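Ticket: Night runs, headlight glare rule in the sidewalk/street operating standard
Project: Rendurell
Status: Open, waiting on review
Opened: 2021-03-15
Opened by: Ilídio Cordeiro
Component: Operating rules, section on light conditions
Priority: Medium

Summary

The rule for slowing down in glare doesn't trigger under a single strong street lamp. The unit keeps its normal night speed on the approach. I think the rule is written around the wrong quantity, and I think we can fix it without touching the perception code at all, which would be great.

What the standard says now

Section on light conditions, as written in December: "The unit shall reduce to walking pace when average image brightness exceeds the daytime ceiling, or falls below the night floor, for longer than 800 ms."

That wording came out of the low winter sun trouble on the Tescombe route, and for low sun it works beautifully. The whole picture goes white, the average shoots up, the unit slows. I still have the logs and they're a pleasure to read.

At night it's another story. One lamp straight ahead can wipe out the part of the view we care about most and leave the rest dark. Bright middle, dark corners, and the average comes out perfectly ordinary. The rule sees nothing wrong.

Steps to reproduce

Load the night profile on the Malhotra Street loop.
Start from the lower end, heading toward the lamp.
Leave the speed governor on standard.
Watch the light condition flag in the run log. It stays at NORMAL all the way up.

Expected: flag goes to GLARE, the governor takes over, the unit comes down to walking pace until the lamp is behind it.

Seen: no flag, no governor. I repeated it with a restarted unit and again after cleaning the lens, in case I was chasing a smudge. Same result each time.

Log excerpt

light.mean within limits
light.condition NORMAL
governor.request none
hazard.ahead confidence low, below report threshold
hazard.ahead dropped

Those last two lines are what got me out of my chair. The detector did have something on the road surface, it just wasn't sure enough to report it, and the standard gives it no way to say "I'm not sure, go easy." A dark spot on gray pavement under a big halo could be debris, a stain or a pothole. I can't tell which one from the camera view either, and I've had it open for a good long while! With parked vehicles down the left and a wall close on the right there isn't much room to be wrong, so slowing down is the right answer whichever it is.

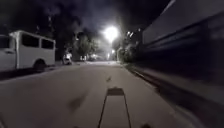
Ziren support wrote back that the camera's exposure is doing what it was told to do, and that they'd rather see a rule based on how much of the road ahead is readable than one more brightness limit, because every site ends up tuning brightness limits by hand and then forgetting why. They also asked whether the side wall is included in our image average, and suggested leaving it out.

It is included, and that was a really useful question. A wall passing close by is smeared by the unit's own movement and fills a big share of the view with muted dark tones. So it drags the average down while the lamp pushes it up, and the two more or less cancel. I hadn't thought of the wall as part of a lighting problem until I read that reply.

Proposed wording

"The unit shall reduce to walking pace when the path ahead cannot be read with confidence over its stopping distance, whatever the cause. Brightness may be used as evidence but shall not be the only test."

And a second line, which I'd argue for even if the first one gets rewritten:

"A possible hazard in the path that falls below the report threshold shall still lower the permitted speed."

Notes on the proposal

"Whatever the cause" is deliberate. I don't want to come back next winter and add fog, then spray, then a dirty lens, each as its own clause.

Parked vehicles should count too. Light from ahead makes the shaded side of a van hard to read, and the gap past its far end is where a person could step out. The current standard treats vehicles as fixed edges of the route. I'd like the side clearance section to point to this one.

The unit's own frame shows at the bottom of the forward view. It has to be masked before we measure readability or it will score as permanently unreadable road. The mask exists already for the detector, so reuse it. Please don't draw a new one.

Workaround until the rule is approved

Set the governor to manual walking pace for the lamp stretch of the Malhotra loop. Do it in the site file, not on the unit, so it survives a restart. Write the ticket title in the comment field so whoever finds it later knows it can be removed.

To do

Replay the stored night runs against the new wording, lamp stretch first.
Replay the Tescombe low sun runs as well, to be sure we haven't lost the case the old rule handled.
Check that the flag clears promptly once the lamp is behind the unit. A unit crawling all the way home would be safe but would hold up the next run.
Ask Ziren for their definition of "readable" so we aren't using the same word for two measures.
Update the operator card. It still says "bright sun" in the glare box.

Update, Ilídio

First replay of the lamp stretch with the draft rule: flag goes to GLARE well before the lamp and the governor asks for walking pace. Very happy with that. It flickers between GLARE and NORMAL as the unit goes under the trees, so the 800 ms hold probably needs to apply on the way out as well as on the way in. Testing that next. Tescombe replays not started.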